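About Grevov

Grevov writes and maintains working rules for sites that use hand-held gripper tools, robot arms and the people who operate both. We do not sell hardware. Our customers are companies and school labs that already own equipment and need a written procedure that an operator can follow, a supervisor can check and an auditor can read without a phone call.

What we publish

Our main document is the Overgaard Operating Code, now in its third edition. It has 119 clauses. Each clause carries one requirement, one method of checking it and the name of the role responsible. A requirement that cannot be checked by a person standing in the room with a checklist is moved to the guidance notes, which are not binding.

The Code is divided as follows:

Part A. Roles and authority to stop work
Part B. Room layout, walkways and emergency equipment
Part C. Hand-held tools: inspection, fit, carrying and storage
Part D. Fixed arms and guarded cells
Part E. Cameras, markers and calibration records
Part F. Bystanders, consent and retention of recordings

Parts A, B and F apply to every site. The others apply according to what the site operates. A site that uses hand-held tools only is not asked to complete Part D, and the assessor does not score it.

The Code does not replace national law, the manufacturer's manual or any published safety standard. Where one of those is stricter, it takes priority and the site notes the difference in its register. Where the Code is stricter, the site follows the Code for as long as it holds our certificate.

How we started

The first edition was an internal document at Bririer, a contract engineering firm, where Kimutai Kimaro was responsible for method statements. Operators moved between rooms that each had their own habits for checking a tool, logging a fault and deciding who was allowed to stand nearby. Kimaro collected the existing sheets, removed the duplicates and issued one version. Two outside labs asked to use it. Grevov was set up as a separate company so that the text could be maintained without being tied to one employer's projects.

Kimaro remains technical editor. All changes to the wording pass through him, including corrections to spelling and numbering.

How a site is assessed

An assessment takes two visits. On the first, the assessor reads the site's records and walks the room with the supervisor. On the second, the assessor observes ordinary work and does not give instructions except to stop something unsafe. The site has 48 hours after the second visit to supply missing records. Records supplied later are treated as absent and the affected clauses are scored as open.

Open clauses are graded minor or major. A site with any open major clause is not certified. A site with more than 6 open minor clauses is not certified. There is no partial certificate and no provisional one. Certificates run for one year, and a change of floor plan or tool model has to be reported before the new arrangement is used.

Assessors do not consult for sites they assess. The Vemmont office handles training and the drafting of local procedures, and its staff have no access to scoring records.

Findings

As of October 2018 our register holds 1,305 findings. We review them each February and use them to decide which clauses need new wording. Clauses that are often failed are looked at first for unclear language. In the second edition, clause C-14 required operators to inspect "contact surfaces" before a session, and many inspected the outside of the tool housing. The third edition says "the pads and the slot between them," and the finding has become uncommon.

The most frequent open findings at present are:

Inspection sheet signed before the inspection was carried out
Marker surfaces cleaned with a product not on the site's list
No named deputy for the person with authority to stop work
Walkway drawn on the floor plan but not marked in the room
Recording consent held for operators but not for other staff

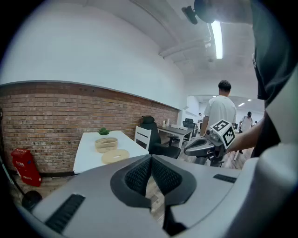

Part B and Part C are assessed together wherever hand-held tools are used in a room that also serves as an office or a passage. Rooms of this kind are common among our customers, and the Code treats them as shared rooms with their own clauses. The assessor takes the operator's position and notes what falls within view over the top of the gripper: furniture, emergency equipment, open doorways and anyone on foot. With desks and office chairs along a brick wall, a red fire extinguisher box on the floor beside it and people farther back toward the next room, the clauses that apply are B-7 (clear access to emergency equipment), B-11 (chairs near the route) and F-3 (persons in the background of a recording). A second gripper held close by also brings in C-22, under which the marker cube on top must show undamaged printing on every patterned face. Mesh pads in the V-shaped recess are checked under C-14 for tears, lifting edges and trapped debris.

Clause F-3 applies to people with their backs turned in the same way as to people facing the lens. Distance from the camera does not exempt anyone. A site may meet the clause by consent, by scheduling or by a screen, and must state in its register which of these it uses.

Proposing a change

Any certified site may propose a change to the Code. A proposal should quote the clause number, give the replacement text in full and attach at least one record showing the problem. Proposals that state only that a clause is inconvenient are filed without reply. Accepted changes appear in the next edition. Safety corrections are issued between editions as numbered notices and take effect on the day they are sent.

Copies of the Code are supplied to certified sites and applicants. Teaching labs may request a reading copy through the Vemmont office.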